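Learning by the Shelf-Load: Inside the Otport Manipulation Laboratory

The Halteo programme asks how much a machine must be shown before it can tidy a kitchen

At half past eight in the morning the first operator takes her seat at the Otport laboratory, checks that both arms respond, and begins to put away toy vegetables. By the end of her shift she will have done so many times over. Each attempt is stored together with the movements of the arms, and each will later be read by a learning system that has no other knowledge of what a kitchen is for.

The laboratory belongs to the Clincombe Institute, which established the Halteo programme in order to study household handling tasks. Its central product is a body of examples. When this magazine visited in January, the collection held 2492 accepted demonstrations, all of them performed by a person guiding two robotic arms through a short domestic job such as emptying a basket, lifting a lid or moving an item from one vessel to another.

"People expect to see the software," says Gheorghița Dumitrescu, who directs the programme. "Most of our budget goes on hours at the table. The software can be changed in an afternoon. A poor set of examples stays poor."

The approach is known as learning from demonstration. An operator moves a pair of hand controls, the arms follow, and the system records the position of every joint alongside the view from the cameras. A model is then trained to produce similar movements when it is given a similar view. No rule is written for grasping a pepper or for avoiding a kettle. Whatever the model comes to do in such cases must be drawn from the record.

For that reason the laboratory gives close attention to what is placed on the table. Floarea Munteanu, who is responsible for the layouts, works from a printed schedule that alters the position of the objects at fixed intervals. Early in the programme the objects were returned to the same places after each attempt. The resulting model performed well until a pot was moved by the width of a hand, whereupon it closed its gripper on the air where the pot had been.

The present schedule is deliberately untidy. Vessels are set close together, small items are left inside larger ones, and objects that play no part in the task remain within reach of the arms. Munteanu describes these as bystanders. A model that has seen only the objects it needs, she explains, has never had to learn which ones to leave alone.

The toy vegetables have a particular place in this work. They are light, they survive being dropped, and their shapes are awkward enough to be instructive. A rounded item may be held securely from one side and slip from another, and an operator will often tilt the wrist to find a better hold. Such adjustments are made almost without thought, and they are among the most valuable things in the collection. 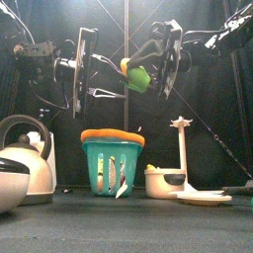 What counts as a good example

Not every attempt is kept. Laurențiu Văduva, who leads the review of recordings, watches each one at double speed and assigns it a mark from 1 to 5. Attempts marked 1 or 2 are set aside. The remainder enter the collection, including many in which something went wrong and was put right.

This last point was a matter of some debate. The first guidance issued to operators asked for smooth and uninterrupted movement, and any attempt containing a fumble was discarded. Models trained on that material moved gracefully and could not recover from a mistake, having never been shown one. The guidance was rewritten. An operator who drops an item is now asked to pick it up and carry on, provided that the task can still be completed.

Pace has proved harder to settle. Experienced operators work quickly, and their recordings are short. Newer operators pause before each grasp, and a model trained on their work will pause as well – sometimes for several seconds, with the gripper open above its target. Văduva's team now trims the longest hesitations but leaves the shorter ones, on the view that some of them reflect a real decision.

The operators

Operators train on practice layouts before their recordings are considered for the collection. Sibusiso Cele, who joined from a background in theatre lighting, says that the difficulty lies in the absence of touch. The controls return no sense of weight or pressure, and the operator must judge by sight whether an object is held.

"You learn to watch the object and forget the arm," he says. "After a few weeks you stop thinking about which hand is doing what."

Shifts are limited in length and broken by rest periods, a policy introduced after reviewers noticed that marks fell towards the end of the afternoon.

The next stage

The programme intends to add 300 demonstrations on layouts drawn up by Diarmuid Ní Bhriain of the Malinowski workshop, who has had no part in the earlier schedules. They will be held back from training and used only for comparison. Dumitrescu expects the first results to be modest. The arms at Otport will meanwhile continue with the basket task, for which Munteanu has prepared a further set of positions.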